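The students call their project Detulo, and the task is canned desserts. "We wanted a thing with a round shape, because it forgives a bad angle," the team's programmer told me in December.
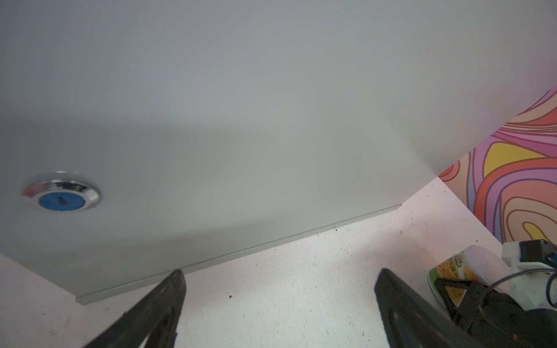
She wrote the first grasp routine in 83 lines. "It was too short – I know this now."
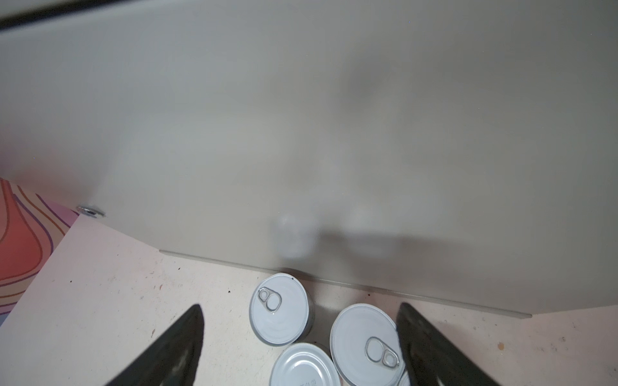 Her teammate takes care of the gripper fingers. "I made 18 versions. My favorite is number four." 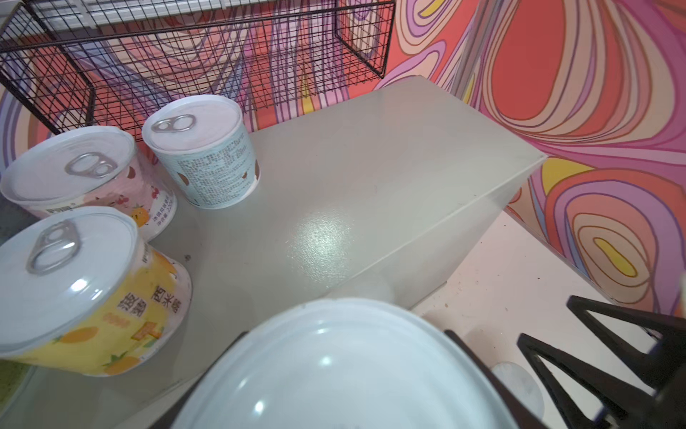

Naris Student Robotics Club

Both will stay in the team until the Flekport contest.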